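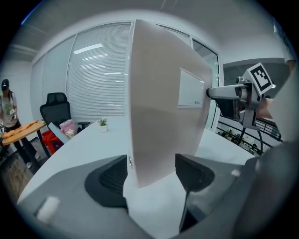 Hugo Carretero
Regular member, 578 posts
Posted 6th January

Hi all, hoping one of you lot can help before I go and buy the wrong thing. I've got a tall upright panel, sort of a pinkish beige, and I'd like to stand it on my white desk to screen off the side where the office chair goes. It came in a box of bits from my old firm when we cleared out, no instructions, and the white label on the face has print so tiny I gave up on it. There's a little metal fitting low down on the narrow edge and I can't work out if that's for a foot, a clamp or for joining it to a second panel. It stands up by itself but I don't trust it – one elbow and it's on top of my spiky plant. Is there a way of fixing it that doesn't mean drilling the desk? I'm renting the desk as well as the flat, daft as that sounds. Would like to spend up to 15 quid.

Gisow
Moderator

Sounds like a joining fitting to me, but I'm guessing. Before you buy anything, have a look at the other narrow edge. If there's a matching one at the same height it's probably for linking panels together, and if there's only the one then I'd lean towards a foot or bracket. You can get desk screen clamps that grip the edge of the top with a rubber pad, so no drilling. Measure how thick the panel is AND how thick the desk is, they're two different jaws and people always forget the second one (me included, I sent mine back twice). Put them on a straight bit of the edge too, they don't like a curve. And for the label, take a photo on your phone and zoom right in, works a treat on my medicine packets.

Bozsik

just use blu tack, mine's been up since May

Prostmont
Helper

Please don't rely on blu tack for a tall one! I had a felt screen go over at work and it took my tea with it. If the clamps come in too dear, a pair of heavy metal bookends does the job, one each side at the bottom, with a strip of double-sided foam tape on the upright part. Mine cost less than a takeaway. I'd move the plant further along as well – just till you've given it a good nudge and seen what it does.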